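Sillby Tidy-Up Set: data card and README

Student project, Sillby Robotics Club, manipulation group
Card maintained by Kwesi Agbeko. Collection code and conversion scripts by Nii Yakubu.
Card revision: April

Contents

1. Summary
2. Task
3. Setup
4. Collection procedure
5. Episode format
6. Labels
7. Splits
8. Loading
9. Known problems
10. Intended use
11. Contributing
12. Terms

1. Summary

The Sillby Tidy-Up Set is a collection of teleoperated pick-and-place episodes recorded by club members with Franka arms in a mock living room. It holds 3,437 episodes, of which 2,224 are marked as successful by the operator and confirmed in review. The rest are failures, partial completions, and aborted runs. They are kept in the release and labeled as such.

The set was built for the club's spring project, a policy that puts soft toys into a storage basket in a furnished room. Earlier club work (the Lamptey blocks set) used a bare bench with a plain backdrop. Policies trained on it did poorly as soon as anything was placed behind the work area, so this set keeps the furniture and the clutter in view.

2. Task

Each episode covers one instruction. The instruction is a short English sentence typed by the operator before recording starts. Typical instructions:

put the unicorn in the basket
put the yellow toy in the basket
take the green ball out of the basket
move the toy truck to the table

Objects fall into two groups. Targets are items named in the instruction. Distractors are everything else in reach. An item can be a target in one episode and a distractor in the next. Headphones and reading matter on the coffee table are always distractors and are never named in an instruction.

An insertion episode counts as a success if the target is released inside the basket and stays there until the recording ends. A toy that hangs over the rim but does not fall is a success. A toy that bounces out is a failure, including when the operator picks it up again and places it correctly. Second attempts are recorded as separate episodes.

3. Setup

The arms are mounted on wooden side tables. The basket is woven and open at the top, and is moved between sessions. Soft toys make up most of the targets because they deform in the grip and tend to snag on each other once the basket starts to fill.

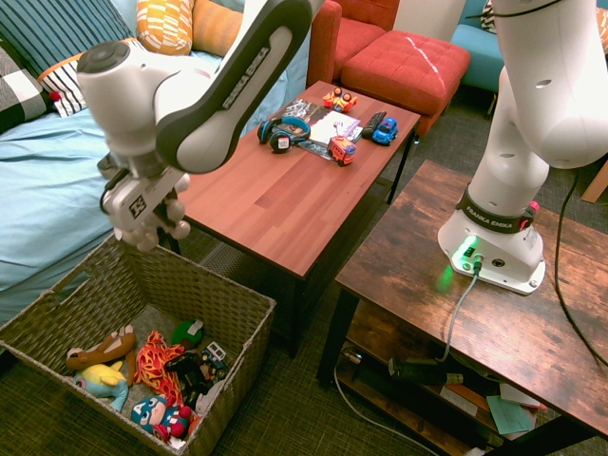 Extraction is the harder half of the task. With several plush toys piled together, a grasp often takes two at once, and the operator has to choose between shaking one loose and starting over. Both choices appear in the data. Shaking is tagged with the event shake, and a restart ends the episode with the outcome aborted.

Fixed cameras are placed beside and above the workspace. They are calibrated at the start of each session against the fiducial tag on the gripper. Camera positions are constant within a session and are not guaranteed to match between sessions. Use the extrinsics stored with each episode. Do not copy them from one session to another.

Room lighting was left as found. Sessions recorded late in the afternoon are darker near the sofa, and exposure was not locked before session 13.

4. Collection procedure

Before each session:

Power on the arms and wait for the status lights to turn green.
Run the calibration script. Reject the calibration if the reported error is above the threshold in config/calib.yaml.
Place the basket within the taped area. The tape is removed before recording.
Scatter the distractors. Do not line them up.
Check that cables on the floor are clear of the operator's path.

During each episode:

Type the instruction.
Move the arm to the start pose using the home command.
Start recording, wait one second, then begin moving.
After release, lift the gripper clear of the rim and hold still for one second.
Stop recording and enter the outcome.

One operator drives and one watches the arm with a hand near the stop. The watcher also enters the outcome, which keeps the driver from grading their own run. This rule was adopted after the pilot sessions. Pilot episodes are not part of the release.

Approach direction was left to the operator. Most drivers come in high and lower straight down over the opening — a habit carried over from the blocks set — and low side approaches are underrepresented as a result.
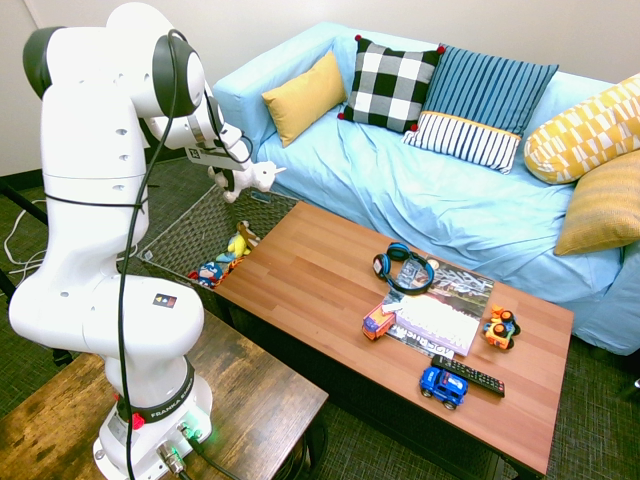
Light toys swing after a fast lift, and the swing shows up in the wrist force signal as a slow wave. Operators were told to wait for the swing to die down before lowering, but this was not enforced. Episodes with visible swing at release carry the event swing where the reviewer noticed it. Treat that tag as incomplete.

5. Episode format

Each episode is one folder named by a running number. Folder contents:

meta.json: instruction, operator code, session, outcome, target list
states.npz: joint positions, joint velocities, gripper width, end effector pose, wrist force estimate
actions.npz: commanded end effector velocity and gripper command
cam_*.mp4: one video per fixed camera
extrinsics.json: camera poses in the robot base frame
events.csv: time-stamped tags added in review

States and actions share one clock. Video frames are matched to the nearest state by timestamp, and the matching index is stored in states.npz under frame_index. Gripper width is in meters. All angles are in radians. Poses are stored as position plus quaternion in x, y, z, w order.

Longest episodes run up to 420 state steps after downsampling. Shorter episodes are not padded. If your loader needs fixed length, pad on your side and mask the loss.

6. Labels

outcome takes one of four values: success, failure, partial, aborted. Partial is used only when the instruction names more than one target and at least one of them was placed.

Event tags in events.csv:

grasp: fingers closed on the target
double: more than one object held
slip: target moved in the grip without being dropped
drop: target lost before it reached the goal
shake: deliberate motion to free a second object
swing: target still moving at release
rim: target or gripper touched the basket rim
release: fingers opened over the goal

Every episode was reviewed once by a club member other than the driver. Where the reviewer and the watcher disagreed on the outcome, Kwesi made the final call from video. The original value is kept in meta.json as outcome_raw.

7. Splits

The split files are in splits/. Splits are made by session, so no session appears in both train and test. Splitting by episode gives much better scores and should not be reported. Neighboring episodes share basket position, clutter, and lighting, and a policy can learn the layout instead of the task.

A second test list, test_clutter.txt, holds only episodes in which the basket already contained several toys at the start. Please report it separately.

8. Loading

The loader is a small Python package called Fivel, included in this repository.

pip install -e ./fivel

from fivel import EpisodeSet
data = EpisodeSet("path/to/tidyup", split="train", outcomes=["success"])
ep = data[0]
print(ep.instruction, ep.actions.shape)

Leaving out the outcomes argument loads everything, failures included. Video is decoded lazily. On machines without a hardware decoder, run scripts/extract_frames.py first and pass frames="jpg" to EpisodeSet.

The baseline policy, Alero, lives in its own repository. It expects the output of scripts/to_alero.py, which resizes the video and converts quaternions to a 6D rotation format. The script writes a new copy and leaves the original files alone.

9. Known problems

Gripper width drifts in a few sessions. The zero point was not reset after the fingertips were changed. Affected sessions are listed in notes/width_drift.txt, and subtracting the per-session offset given there is enough for most uses.

Instructions are not normalized. The same plush may be called "unicorn", "white toy", or "horse" depending on who typed. A mapping to object codes is in notes/objects.csv. It covers targets only.

Some videos end before the state log does. The loader trims both to the shorter length. If you read the raw files directly, do the same.

Depth was not recorded.

Operator skill is uneven. Several members learned to drive the arm while collecting this set, and their early episodes are slow with long pauses. Filter by operator code if that matters for your work. We trained Alero with and without the slow episodes and kept them in.

10. Intended use

The set is meant for imitation learning, success detection, and coursework. It covers one room and a limited group of toys. It should not be used to support claims about homes in general, and it contains no episodes with people or pets inside the workspace.

Failure episodes are suitable for training a success classifier. Aborted episodes should be left out of that use, as many were stopped for reasons not visible on video, such as a communication fault.

11. Contributing

Corrections to labels are welcome. Open a pull request that changes events.csv or meta.json for the episode in question, and give the episode number and timestamp in the message. Do not rename or renumber folders — the split files refer to them directly.

New sessions can be added by club members who have done the arm safety check. Send the calibration report to Nii before uploading.

12. Terms

Free for teaching and non-commercial research. Keep this file with any copy you pass on, and note any changes to the data in a CHANGES file next to it. Questions go to the issue tracker, label tidyup.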